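学術リポジトリ > 生活文化研究 > 論文（本文）
ホーム　巻号一覧　投稿規定　検索　English
当サイトでは利便性の向上のためクッキーを使用しています。[同意する] [設定]

4. 結果と考察
4.1 「入れる順番」についての語り

本節では、通学かばんの中身を前の晩に準備する習慣について、聞き取りの結果を述べる。調査の対象は、Higuchi 地区と Gammont 地区に住む38世帯である。聞き取りは一世帯につき50分を目安とし、保護者と子どもの両方に同席をお願いした。記録の書き起こしは Rin Minami が担当した。

まず、かばんの準備をいつ行うかという質問に対して、多くの世帯が「夕食の後」と答えた。しかし、詳しく聞くと、この「夕食の後」の意味は世帯によってかなり違っていた。Higuchi 地区では、食器を片づける前の短い時間をさすことが多い。これに対して Gammont 地区では、入浴も終わり、寝る直前の時間をさす場合が目立った。Woltovitz（以下、先行調査と呼ぶ）はこの二つを同じ分類に入れているが、筆者はこれを分けて考えるべきだと思う。前者では準備が家族の見ている場所で行われ、後者では子どもの部屋で一人で行われるからである。

次に、順番の問題がある。教科書を先に入れるか、筆箱や小物を先に入れるかについて、子どもは自分なりの規則を持っていた。ある子どもは「重いものは背中の側」と説明し、別の子どもは時間割の逆の順に入れると説明した。保護者がその規則を知らない世帯もあり、聞き取りの場で初めて知ったという発言が5世帯で得られた。この点は、準備の習慣が親から子へそのまま伝わるという先行調査の見方とは合わない。むしろ、子どもが学校で友人のやり方を見て覚え、それを家に持ち帰っていると解釈できる。

かばんの形も順番に影響する。口が大きく開く背負いかばんの場合、床や机に寝かせて中を見ながら入れるという世帯があった（図3）。立てたまま上から入れる世帯では、底に何があるか分からなくなるという不満がよく聞かれた。寝かせる方法を使う世帯では、この不満は少なかったが、その代わりに、口を閉じて起こしたときに中の物が片側へ寄るという別の不満があった。どちらの方法が良いかを本稿で決めることはできない。ただし、保護者が方法を指定している世帯よりも、子どもに任せている世帯のほうが、不満を具体的な言葉で話す傾向があったことは記しておきたい。

忘れ物については、回答の扱いに注意が必要である。予備調査を行った Trurnach 地区では、忘れ物の有無を「はい・いいえ」で聞いたため、92件を超える回答のうち多くが「いいえ」となり、分析に使うことが難しかった。本調査ではこの反省から、最近忘れた物とそのときにどうしたかを自由に話してもらう形に改めた。その結果、忘れたこと自体よりも、忘れた後に誰に借りるか、家に電話をするかどうかという話が多く集まった。体操着は借りにくいが、定規は借りやすい、という区別も複数の子どもから聞かれた。

なお、準備が終わったかばんをどこに置くかについても、二つの地区で差が見られた。Higuchi 地区では玄関に置く世帯が多く、Gammont 地区では机の横に置く世帯が多い。住宅の間取りの違いによる可能性があるが、今回は間取りの記録を取っていないので、これ以上の議論は控える。4.2 では、置き場所と朝の会話との関係を、Gammont 地区の事例を中心に検討する。

図3　口を開いて寝かせた状態の背負いかばん

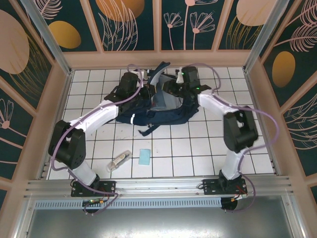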